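Tilimholm Bench Cell
Two-arm tabletop cell for manipulation research

Overview | Method notes | What's in the crate | Specs | Ordering

In short

Two arms, one table, one booth. Built for groups who collect demonstrations and train policies on the same hardware and are tired of rebuilding the setup every time somebody moves it. The cell is the one we use ourselves for the pairing work (see Method notes). Same frame, same rail, same arms. Nothing on this page is a render.

Status: shipping. Second batch open from February.

Who it's for

Labs doing two-arm work at table scale. Dishes, lids, small boxes, cloth if you are patient. Not for heavy parts. Not for anything sharp or hot, please.

Also fine for teaching, though you will want the slower speed setting and a second person near the stop button.

Method notes

People keep asking for the write-up behind the cell so here is the short form. Longer one is with Nhung Ninh, who ran most of the collection, and goes out with the unit.

The question was simple. When two arms share a small table, does it help to train on each arm's moves separately and pair them up afterwards? Or do you need both arms recorded together from the start? Everyone had an opinion, we had no numbers.

Task family: tableware. Mugs, saucers, coasters, a tray. Picked because the pieces are cheap, they are different enough to be annoying, and a saucer is a realy good test of a gripper. Thin edge, low to the table, slides if you come in at a bad angle. Mugs are easier but the handle matters – a policy that grabs the rim every time looks good until you ask for the handle.

We collected 2000 demonstrations. Half joint (one operator driving both arms), half single-arm, paired later by a matching step Diệp Lã wrote. The matching step looks at where each gripper is going to be, throws out pairs that would cross, and shifts the timing on the rest. Not fancy. A short script and a lot of patience.

Then one policy per set, same network, same training budget, same starting layouts at test time.

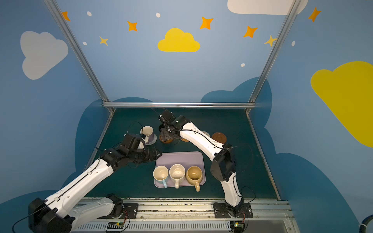 Result on the main test: joint set finished 87 percent of trials. Paired set came in lower, and nearly all of the gap was in the layouts where one arm has to reach over the other one's side. On layouts where each arm stays on its own half, we could not tell the two policies apart. We tried. Diệp re-ran it with new layouts and got the same picture.

So the practical advice, for what it's worth: collect single-arm if your task splits cleanly down the middle. It is faster and operators get less tired. Collect joint for anything that crosses. Mixing the two works too, we found almost 20 percent joint was enough to close most of the gap, but that is one task family on one cell, so treat it as a hint.

Things that hurt us more than the choice of method:

Cables. Slack on the wrist matters. Too little and the arm fights it at full reach, too much and it drags across the pieces. Check after every move of the base.

Lighting. Morning collection and evening testing do not mix well. Turn on the same lamps, close the same blinds.

Operator habits. Two operators, two styles. One goes left arm first every time, the other waits and moves both. The policy picks this up and gets confused halfway between. We now write the order down before a session and stick to it.

Starting poses. Let them drift. If the arms always park in the same place the policy learns the parking spot.

What did not work

Mirroring. Flipping left-arm demos to make right-arm demos sounds free. Mug handles break it. Works OK on saucers.

Speeding up the recordings. Small speedup fine, anything more and the saucer grasps went bad first.

Longer training on the paired set. No help past a point. The missing moves are just not in there.

About the booth walls

Frame is aluminum extrusion, so panels can go on whichever way suits your room. Ordered bare or painted. Painted panels cost a bit extra and take longer. If you plan to compare against our numbers, ask us for the panel set used in collection, background does change things for camera-based policies. How much – we have not measured it properly and won't guess.

What's in the crate

Extrusion frame and rails, cut and tapped
Metal base rail, both arms mount to it
Two arms with grippers, cabled
Mounting plates and bolts, plus spares
Wall panels (bare unless you say otherwise)
Printed setup guide, corrections sheet inside the front cover
Tableware set, on request only. Mugs do get broken in shipping so we pack extra

Not included: cameras, workstation, lamps. Tell us which cameras you have and we will send the right brackets.

Specs

Arms: 2, fixed base, shared rail
Table: tabletop only, no drawers or shelf under
Control: both arms from one workstation
Recording: joint positions, gripper state, camera streams on one clock
Operator input: leader arms or hand controller, pick when ordering
Stop: hardware button, wired to both arms. One button stops everything, there is no per-arm stop

Reach map and payload table are in the setup guide. Please read the payload table before asking about full kettles.

Data and code

The pairing script and both demonstration sets come with the cell. Plain folders, one per demonstration, layout number in the folder name. Trial logs included, failed ones too. Failures are tagged by what went wrong (missed grasp, drop, collision stop, ran out of time). A few tags are wrong, we know about those, list is in the readme.

If you only want the data, no cell, write to us. Nhung handles those requests and is usualy quick.

Setup time

Allow a full day with two people. Frame goes up fast, squaring it takes longer than you expect. Level the table before the arms go on and again after. Run the calibration routine last, with the panels in place.

If you move the cell, even across the room, recalibrate. A policy trained before the move will still run and will miss by just enough to drive you nuts.

Ordering

Units are built at Trulmont and shipped from there. Orders and quotes through Urrutia. Say how many cells, which operator input, bare or painted panels, and whether the crate has to go through a standard door. It comes in a split crate for that, same price.

Repairs: send the arm, keep the rail. Gripper fingers count as wear parts and we keep them in stock.

Related: Sullgate wrist cable kit, spare finger pack, camera brackets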